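The Wallin
10/07/2022
By Cornel Manole
2 min read

Brosdale bought the Wallin ribbon mic in January from a man clearing out a radio station. He paid 50 dollars and got no case, no cable and no stand. At home he plugged it in and heard a woman counting.

She counted to 28 and stopped. He checked the preamp, then the patch bay. The studio was the back half of a garage and there was no one else in it.
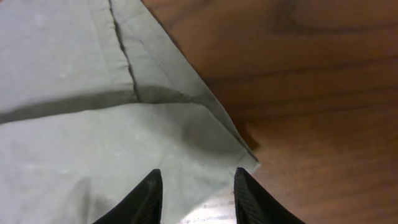 The mic worked fine otherwise. He put it in front of Dramer's amp and it sounded thick and a little dark, the way he liked. Between takes he laid it down on a piece of pale gray-green cloth, rumpled on the reddish-brown wood of the table, and turned up the gain. The woman started again at one.

"It's picking up a station," Dramer said.

"What station does that?"

Dramer had no answer. He packed up at 4 and left his good cable behind.

Brosdale recorded her that night. On playback the tape had only hiss - no voice, no count. He tried the other channel and got the same thing.
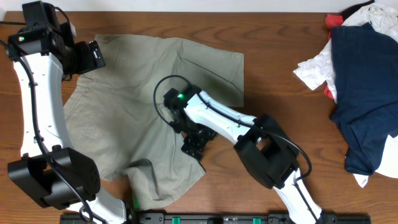
Page last changed: 10 months after first posting

He called the man from the station. The man said their announcer used to count for level, every morning, before the news.

"How far did she go?"

"Until somebody told her it was good."

Brosdale went back to the garage and put on the headphones. She was at nineteen. He leaned in to the mic.

"That's good," he said. "Thanks."

2 comments

Werken: Read it with headphones on. Mistake.

tapehiss: I'd have kept the cable.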